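Rokdale's rug swap is back, and I'm bringing the big orange one

If you missed the last rug swap at the Prins hall, good news – it's coming back in May, and this time there's room for 80 tables' worth of stuff! I went last year planning to "just look" and walked out with two runners and a sore shoulder.

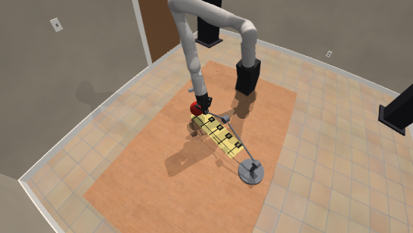

A big orange rug covers most of a tiled floor.

Joris Van Dijk, who runs the swap with his neighbors from Dranmont, told me they took in 100 rugs last time and only 12 went home unclaimed. You bring one clean rug, you get one ticket, and you pick whatever you like (wool goes fast, so come early). No ticket? You can still buy one for $28, and the money goes toward new heating in the hall.

I asked Joris what people get wrong. Size, he said, every single time. Measure your room before you leave the house, and write it on your hand if you have to – I'm still living with a runner that blocks my pantry door. 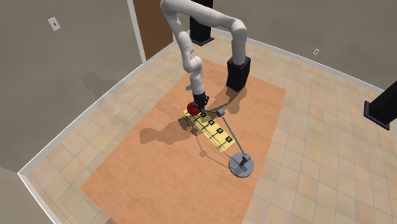

Warm orange-brown on tile, with a pale yellow board laid diagonally.

Doors open at 9 a.m. and there's coffee from Clultico by the entrance. Parking is tight, so use the lot behind the library. Rugs need to be vacuumed and rolled, please, with your name taped on the outside!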